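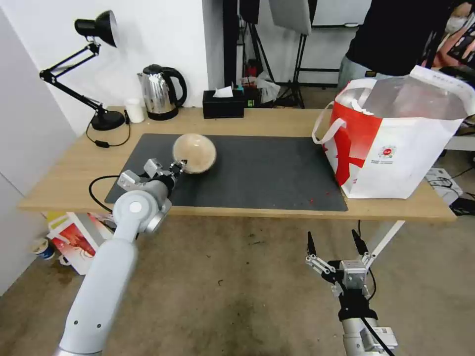

Minutes, Homico kitchen and shared table group
14 March 2019, back room
2 min read

1. Minutes of the last meeting
Agreed with one correction. The shelf order was with Van Wijk and should not have been listed under Bakutell.

2. The long table
The table is used for tea and for other work, and things left over from one use get in the way of the next. It was agreed that the kettle, the lamp and the tissues stay along the back by the wall. The dark mat is to be wiped at the end of each day. The lamp cord should be tucked behind the base. A request for a second lamp was turned down for now.

3. Bowls and cups 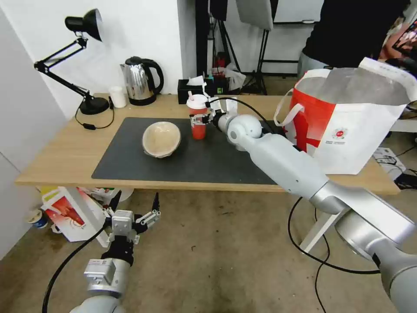

The group went over what to keep. Paper and plastic cups are to be used up and not reordered. Drelard quoted 1,390 for a full set of dishes, which was thought too high. A smaller order of 20 bowls and matching cups will be priced and brought back in May. The glass bowl stays.

4. Bags
Shopping bags may stand on the table while they are being unpacked but should be folded and put away the same day. Food left in a bag overnight will be thrown out.

5. Budget
300 remains for the quarter. Tissues and dish soap come out of this. No other spending was approved.

6. Any other business
The door sticks again. To be reported to the building office.
The drawer labels have still not been done. Carried over.

Meeting closed. Next meeting in May, same room.

Shares: 2 | Comments: 0
Contact | Copyright Homico 2019 | Back to top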